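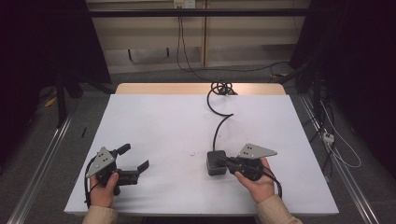
## February 2022, the night after the Pemilport set

Home by one, ears fine, back not. Writing down the patch before I forget it.

Four of us played in the end: Triin Ozoliņš on prepared zither, Povilas Mägi on two cassette decks, Nhi Lâm on voice and contact mics, me on the Grutix and the small mixer. Trevor Perron was meant to bring the bass clarinet but had a shift.

Signal path on my side: Grutix out to channel 1, send A to the Merkum delay, delay returned on channel 3 instead of the aux return so that it could feed itself. Channel 3 send A at nine o'clock is stable. At ten o'clock it builds over eight or nine seconds and then sits on one pitch. I measured that pitch at soundcheck as 892 Hz, and it moved to 1,163 Hz when I shortened the delay time by a quarter turn. Both of them clash with Triin's top strings. She retuned two of them to beat against the lower one, and that became the middle of the set.

Hum at 100 Hz and up through the first five minutes. Traced it to the power supply on Povilas's left deck. He moved it to the other strip and it dropped far enough to live with. I should carry an isolation transformer. I wrote the same thing in October.

Set ran 18 minutes against a planned half hour. Nhi stopped, then Triin stopped, and I pulled the fader over a slow count of ten. Povilas let his loop run on alone until the tape reached the splice. Good ending — better than the one we had discussed.

Levels in the room were low. Žydrūnas Paju had the desk and kept us under the second act's level, which suited the zither and buried the Grutix below 200. Next time I will ask for a monitor on the left and cut less low end at source.

The recording is at 48k, stereo from the desk plus the room pair. Desk feed clips twice, both times on Nhi's throat mic. Room pair is usable throughout.

To do: new belt for the right deck (Povilas has asked Priedītis for one), clean the pot on send A, label the short cables. Mix the room pair first and bring the desk in under it.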